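Gray bins, second round

Posted 15 Sep 2026 in Storage

In the last post I covered shelving. Bins were left over, and they take longer to get right than the shelves do.

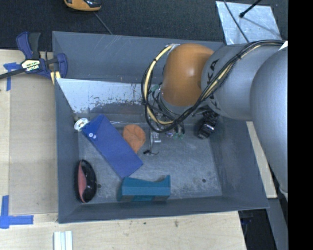 The first thing I check on a large bin is the floor, and the outside dimensions come later. Catalogs list the outside length and width at the rim. A bin with sloped walls loses a good part of that by the time you reach the bottom, and the bottom is where flat parts have to lie. Measure inside, at floor level, corner radius excluded. If the seller can't give you that number, assume it is smaller than you would like.

I have been comparing two ranges, the Tanda and the Runia. Both are sold as general-purpose gray bins and both stack when empty. The Tanda walls are steeper, so it stacks less tightly but holds more at the floor. The Runia tapers more and takes up less room in storage. My shelf depth is 684 mm, and the larger Runia fits with the rim just behind the shelf edge. The larger Tanda overhangs. I bought the Runia for that reason alone and would have preferred the other.

Holes in the floor. Some bins come with them and some don't, and the listings are not consistent on this. For hardware that arrives oiled or gets rinsed, I want holes near the corners, with the bin set so that they are on the low side. For small fasteners I want none, or I cover them from the inside with tape. A hole that looks too small for an M4 screw will pass an M4 screw sooner or later -- point first, usually while the bin is being carried.

Scratches. Pale scuffs on a gray floor are cosmetic. Metal castings leave them within a week and they stop mattering after that. What I do look at is the upper part of the walls, just under the rim. Fine lines there are normal wear from things being lifted out at an angle. A line that catches a fingernail and continues over the rim is a crack, and that bin gets demoted to rags.

Color is worth a sentence. Mid-gray hides dust and shows dropped parts poorly if the parts are also gray. Zinc-plated brackets more or less vanish in it under a single overhead lamp. I moved the lamp to one side so the parts throw a shadow, and that helped more than the white liner sheet I tried in January. The liner curled at the edges and small parts went under it.

Current state of the shelf: two Runia bins for castings, two for brackets and offcuts. Labels are on the short side, left of center, where a hand doesn't cover them. The label stock is Zusulix matte, which comes off cleanly with a plastic scraper.

Still open is the question of lids. The Holanda lids are listed as fitting both ranges. I measured the rim on the Runia and I have doubts about the long side. One is on order.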